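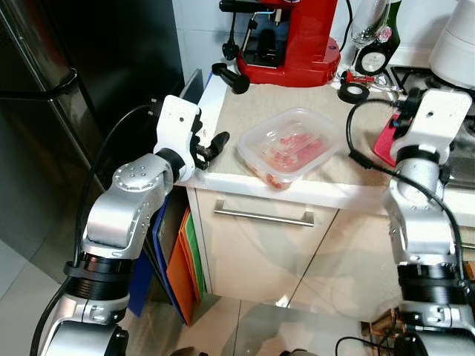
Figure 3. Counter corner in the Borkowska kitchen, with a lidded container of diced pink food on the beige mat and the espresso machine behind it.

4.2 Small counters and the things that live on them

We came to the Borkowska kitchen in April, near the end of our visits in Florovville, and I think it is fair to say that both of us were fond of it straight away. The building dates from 1889 and the kitchen was fitted into it much later, so the working surface is short and every household object has had to argue for its spot. Of the 18 kitchens in the Undine study it has one of the smallest counters, and it taught us a good deal about what people keep within reach when there is hardly any reach to be had.

Our interest in this section is in what we have been calling neighbours, meaning things that share a patch of counter without sharing a job. The corner in Figure 3 is a lovely case. A red espresso machine has the back of the counter, a wine glass and a dark green bottle stand to the right of it, and in front of the bottle lie a red corkscrew and a roll of black electrical tape. The corkscrew belongs with the bottle by anybody's reckoning. The tape belongs with nothing else there, and yet tape of one sort or another turned up on counters in 8 of our kitchens, very often beside something to do with drinks. Grażyna Pietrzak, who coded the counter inventories, first entered it under "repairs" and later moved it to "resting", our category for objects put down in a handy place and then left to settle in.

Cutting boards behave quite differently. They are flat and patient, and will go into almost any gap you offer them. At Borkowska several of them, in blue, orange and green, stand upright between the refrigerator and the cabinet, a space too narrow for much else. We had expected colour to be tied to use, as it is in commercial kitchens, but in the 40 interviews we held across the study most people told us they simply took whichever board came out first.

Food in clear containers sits somewhere between the two groups. A see-through lid saves a person opening it to check, and our householders were cheerfully firm about this, one of them telling Dariusz Rutkowska that a tub she could not see into was a tub she would find again at Christmas. The same habit carries over to cold storage, where small items tend to be given the front of a low shelf and taller ones are sent to the door.
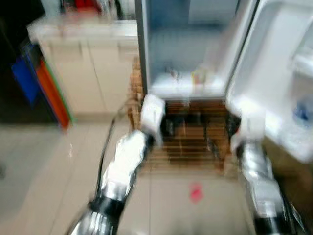 4.3 Comparison with the Grornamlow kitchens

The Grornamlow households had longer counters and, rather to our surprise, fewer resting objects on them. Much of the difference seems to come down to drawers, and we take these up first.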